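Progress report for the second funding period, March to May

Project: Packing room for small producers, Mustlow
Prepared for: Wilum Fund, small grants office

1. Summary

In this period the packing room has moved from preparation to regular use. The grant was used for cardboard boxes, for tables and for the printing of our packing guide. We packed and sent 696 boxes for the producers who share the room. The plan for the period was 600, so we are satisfied with this number, although the work was not equal in all the weeks. April was slow and in May we had more orders than the shelves could hold.

2. What was done

The room at Siddiqui Street was painted and the old shelving was taken out. We now work at long tables, and the finished boxes wait on the wall side until the carrier comes at 4 p.m. Before, the boxes stood on the floor by the door and people had to step over them.

We reduced the number of box sizes from seven to three. This was discussed for a long time with the producers, and two of them did not agree in the beginning, as their jars are tall. For them we keep a higher box, which is one of the three. The small size is used the most. The middle size we ordered too much of, and 200 pieces are still flat in the storage.

The packing guide has been finished and printed. It has eight pages and shows how to fold the bottom, how much paper to put under glass, and where the label goes. Producers asked also for a page about returns. It will be added in the next printing.

3. Damage in transport

In the first period we reported 101 damaged boxes, and the Fund asked us to explain what we would change. Most of the damage was in the corners and came from boxes which were too large for the contents. With the three sizes and the new way of filling, the number in this period is 38. We think it can still go down. The tape from our first supplier does not hold well in a cold van, and we have changed to the tape from Zerkura, which costs more. The difference is paid from the line "materials" and does not change the total budget.

4. Difficulties

Delivery of the flat boxes came three weeks late in April. In this time we packed in used boxes, and some producers were not happy with how they looked. We have now a second supplier for such cases.

The lighting over the far table is weak. We asked the owner of the building for a new lamp in March and are still waiting for the answer.

5. Budget

We have spent 90 percent of the amount planned for this period. The rest is the cost of the lamp and of the second printing, and we ask kindly to move it to the next period. Receipts are attached in a separate file.

6. Next steps

- Print the guide again with the page about returns
- Use the middle size boxes before any new order
- Test a thicker cardboard for glass jars
- Invite four more producers from the Mustlow area

The next report will be sent in September. 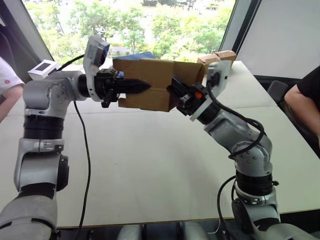 Figure 1. Cardboard box held over the long white table.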